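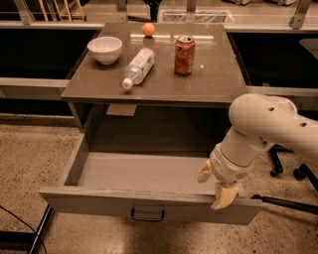 According to Ustyna Savchuk, a drawer should be judged by how it behaves when it is pulled all the way out. She has worked on storage furniture at Lenness for most of her career, and she returned to the point several times during our conversation at the firm's workshop.

"People open a drawer halfway, take what they need and close it," she said. "The back third becomes a place where things are lost. If the drawer opens fully, the whole floor of it is available to you."

The subject of our meeting was the work table with a built-in drawer, a piece of furniture that has come back into favour as households and small offices give over less space to cabinets. A bowl, a bottle of water and a can of soft drink are enough to make a square tabletop feel occupied, Ms. Savchuk observed, and the drawer underneath is where they ought to go when the work begins.

She favours a shallow drawer over a deep one. A deep drawer invites stacking, and whatever lies at the bottom is seldom seen again. In a shallow one, a bottle has to be laid on its side, and she regards this as acceptable provided the cap is tight.

On colour, she was more cautious. Grey remains the most requested finish in the Hellwig range, which she helped to revise last August. A glossy top reflects whatever is set upon it and shows fingerprints readily. "I would still choose it for a room with poor light," she said. "It does need wiping, and I tell customers so before they order."

Handles occupied us for some time. Ms. Savchuk prefers a plain metal pull at the centre of the front panel, wide enough for a full hand. Recessed grips were tried on an earlier model, the Nonon, and were withdrawn after 35 customers wrote to say that their fingers slipped.

Asked what belongs in such a drawer, she declined to give a list. Her own holds string, two tape measures and a bowl for screws. She empties it completely twice a year and wipes the floor with a damp cloth before anything is returned.

Comments

Jaqueline Ponce: We had the Nonon. The fingers slipping is quite true, especially in winter.

Apolinar Maldonado: Does she recommend a liner? My drawer is smooth inside and everything rolls to the back when I shut it.

Zyanya Zamudio: I use a piece of thin cork, Apolinar. Cut it slightly small so that it lies flat.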